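Emballer un grille-pain, des bouteilles et de petits pots pour un déménagement

Par Jolán Halász, août 2019

Quand j'ai quitté l'appartement de Ravmont, j'ai perdu trois verres et une bouteille de sirop. Le sirop a coulé dans le carton des livres, et j'ai encore un dictionnaire dont les pages collent. Depuis ce temps j'ai fait deux autres déménagements, et je prépare maintenant le coin petit-déjeuner toujours de la même façon. J'écris ici ma méthode parce que mon amie Rebecca Vitale me l'a demandée pour son départ à Grarulthorpe.

Je précise que le français n'est pas ma langue maternelle. Si un mot de bricolage n'est pas le bon, écrivez-moi et je le corrige.

Ce qu'il faut préparer

Du papier bulle, en feuille large et en bande étroite
Du ruban adhésif en papier, facile à retirer
Des sachets à fermeture pour les pots et les flacons
Un carton solide, pas trop grand
Du papier de soie ou des torchons propres
Un feutre noir

Choisissez une table dure et bien dégagée au milieu. Je mets les objets à emballer vers le fond et je garde le devant pour travailler. Au début je faisais l'inverse, et je passais les bras au-dessus des bouteilles pour attraper le rouleau. C'est une mauvaise idée.

Étape 1. Le grille-pain

Débranchez-le la veille, il doit être complètement froid. Retournez-le au-dessus de l'évier, secouez doucement, puis sortez le tiroir à miettes s'il y en a un. Les miettes qui restent vont tomber dans le carton, et elles entrent partout.

Repliez le cordon en boucles larges et attachez-le avec un morceau de ruban en papier. Ne le serrez pas autour de l'appareil, car la fiche peut rayer le métal. Glissez un peu de papier de soie dans les fentes. Ensuite, enroulez l'appareil dans une feuille large, avec un double tour du côté du levier. Ce petit levier est la partie la plus fragile. Sur mon ancien modèle il s'est cassé net, et la réparation coûtait plus cher que l'appareil.

Étape 2. Les bouteilles en verre

Vérifiez d'abord que chaque bouchon est bien fermé. Pour une bouteille déjà ouverte, je pose un carré de film alimentaire sur le goulot et je visse le bouchon par-dessus. Puis elle va dans un sachet, debout.

Posez la bouteille couchée au bord de la feuille, les bulles vers l'intérieur, et roulez sans tirer. Il faut deux tours complets. Rabattez le bas comme le bout d'un paquet-cadeau et collez. Avec la bande étroite, faites encore un tour autour du goulot, qui est toujours moins protégé que le ventre. Deux bouteilles ne doivent jamais se toucher directement dans le carton, même si elles sont petites.

Étape 3. Les petits pots et les gobelets

Un pot en verre avec couvercle se traite comme une bouteille, mais un seul tour suffit s'il est placé entre deux torchons. Un morceau de ruban en travers du couvercle évite les surprises.

Les gobelets en plastique transparent ne craignent pas les chocs, par contre ils se fendent quand on appuie dessus. J'en emballe un à part et je mets dedans les petites choses légères, par exemple les pinces à sachets ou les cuillères à thé. Il voyage en haut du carton.

Étape 4. Remplir le carton

Le grille-pain va au fond, à plat, avec une couche de papier dessous. Les bouteilles se mettent debout contre un côté, les pots dans les coins. On remplit tous les vides avec des torchons. Fermez le carton et bougez-le un peu : si vous entendez quelque chose, ouvrez et ajoutez du papier.

Écrivez « haut » et « fragile » sur deux côtés et aussi sur le dessus. Dezső Szénási, qui m'a aidée la dernière fois, a porté un carton à l'envers sur trois étages parce que je l'avais écrit seulement sur le dessus.

Pour couper le papier bulle

Je coupe une longueur de 73 cm pour un grille-pain à deux fentes. Pour les bouteilles, je prépare les bandes à l'avance et je les garde roulées sur la table. Les chutes servent pour les goulots et les couvercles, donc ne les jetez pas avant la fin.
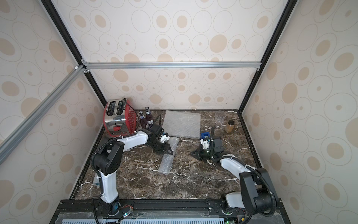
Le grille-pain, les deux bouteilles, le petit pot et le gobelet, avec le papier bulle en feuille et en bande roulée.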